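Home Open Positions Studies Returns Program Contact

Posted September 2018 by Rirkum Staffing Desk

Headphone Sorting and Repacking Technician (bench position, Ollum site)

Rirkum handles returned consumer audio goods for retailers and mail order sellers. The Ollum site receives headphones, headsets, earbuds, and their cables. Units are identified, checked, coiled, bagged, and put back into stock or sent to parts recovery. We are filling bench positions for the wired goods line.

The line works on over-ear and on-ear headphones with a fixed or detachable cable. Earbuds are handled in a different area under a separate posting.

Duties

- Open returned cartons and match the contents to the return slip.
- Check the headband for cracks, bent sliders, and split padding.
- Check both earcups for swivel, seating, and cushion wear. Cushion rings that do not sit flush are removed and reseated once. If they lift again, the unit goes to parts.
- Inspect the cable along its full length, from the earcup entry to the plug.
- Inspect the plug for bent or discolored contacts.
- Run the left/right channel test and the hum test.
- Coil and tie the cable, bag the unit, and apply the stock label.
- Enter the result code in Jakab, our inventory system.

The cable step takes the longest to learn. A thin headphone cable keeps the twist it had in the carton, and a coil made against that twist will spring open in the bag. The cable is lifted clear of the headband first, with the plug end left free so that the twist can run out. It is then coiled in flat loops, never around the earcups. Wrapping a cable around the earcups puts strain on the entry point and is scored as a handling fault.
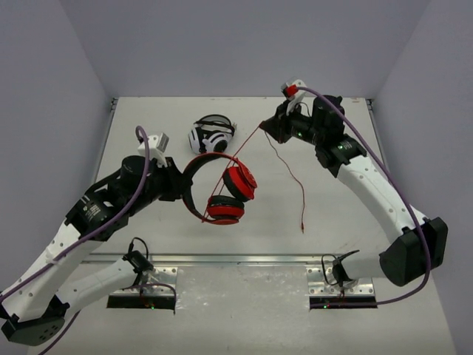 Wired headphones at the work area, headband held and cable lifted, plug end on the tabletop.

The headband is held from one side while the cable is being cleared. Do not pick up a unit by the cable or by one cushion. Folding models are left open until the cable is tied, then folded. Models that do not fold are bagged with the earcups facing each other and a paper spacer between the cushions.

Finished units are graded A, B, or P. Grade A goes back to stock with the original carton. Grade B goes to stock in a plain carton. Grade P is stripped for cushions, sliders, and cables. Grading follows the written standard for each model, and technicians are not expected to judge sound quality beyond the two tests listed above. If a model has no written standard, set the unit aside with a yellow slip and continue.

Volume

The wired goods line has a normal intake of 780 units per shift, shared across all benches. In April and in the weeks after the winter holidays, intake rises to 1270 units per shift and extra benches are opened. New technicians are not placed on a full bench until they have passed the coil check, in which 50 units are tied, bagged, shaken, and opened again by the line lead. A coil that has come loose is a fail for that unit. The check may be repeated.

Requirements

- Able to sit or stand at a bench for a full shift with scheduled breaks.
- Good close vision, corrected or uncorrected.
- Able to tell red, green, and yellow labels apart.
- Able to hear a 200 Hz tone in each ear at the test level. A short hearing check is given at the interview.
- Able to lift a full carton from floor to bench height.
- Basic keyboard entry.

Experience in returns, light assembly, or textile work is useful. Experience in audio repair is accepted but not required. No soldering is done on this line.

Workplace

Benches are height adjustable. Gloves are supplied and are worn for carton opening only, as they catch on thin cable. Rings and bracelets are removed before the shift. Food and drink are kept in the break room. Personal headphones may not be brought onto the line, with no exceptions, as they cannot be told apart from stock once they are on a bench.

Day and evening shifts are available. State your preference in the application. Shift changes after placement are possible when a matching bench opens. The Ollum site is on the Dinon bus route, and the stop is at the front gate. Parking is in the rear lot and requires a permit from the gate office.

Pay is hourly, with an evening differential. The rate for each shift is listed on the application form. Training hours, including the coil check, are paid at the full rate.

How to apply

Pick up a form at the gate office or request one by mail from the Rirkum staffing desk. Mark the form "Wired goods, Ollum." Attach a work history covering your last two positions. A cover letter is not needed.

Applicants who are selected will be called in for an interview and a bench trial on the same visit. The trial consists of unpacking, checking, and coiling a small batch of headphones of mixed models. Bring reading glasses if you use them. Forms received after all benches are filled are kept for the next intake period.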